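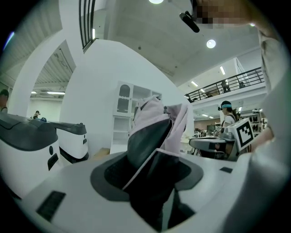
Werkari puts delivery robots on the ground floor, and the staff get a say

March 28, 2019 – I stopped by the Werkari building this week to see how the place runs now that the robots have moved in, and I ended up staying a lot longer than I meant to. (I missed lunch. I regret that a little.)

If you haven't been following along, Werkari handles sorting and returns for small shops, mostly clothing and home goods. Last August the company signed a deal with Cerkano for a set of mobile units that carry things between stations. Before that, people carried everything. Mirjam Kaufmann, the floor manager, had her team write down their trips for one shift, and the total came to 3206 across the whole crew. She still has the sheet taped inside her office door!

The carrying is mostly gone now. What's left is handwork, and there is plenty of it. Fabric is still the hard part, Kaufmann told me. A shirt or a scarf comes back in a heap and every heap is different, so people do the unfolding, the checking and the final decision about whether a thing can be sold again. The machines are getting better at picking up soft stuff, but she wouldn't give me a date for when they might do it alone, and I did ask twice.

So what has changed for the people? I talked to Aurelia Thaler, who used to push carts and now trains new hires on the stations. She likes the new job and her knees like it even more. She also misses the walking, because that was when she got to chat with everyone. These days you can spend a whole morning at one station and hardly see the folks from the other end of the floor. Her fix was to ask for rotation, and management said yes. Everybody switches stations every 3 hours, and she draws up the plan herself.

No jobs were cut, according to Kaufmann, and 8 people moved into different work. Two of them now look after the robots full time – charging, cleaning, figuring out why one has parked itself in a doorway again. They got a raise with it. A few others told me they'd like to see the same for the station crew, who have had to learn a pile of new stuff too. Kaufmann said pay will come up at the next staff meeting.

The other Werkari location, over on Berchtold Street, will get its own units later this year if the numbers hold up. Thaler has already been asked to help with the training there. She told them she'd do it as long as the rotation plan comes along with her.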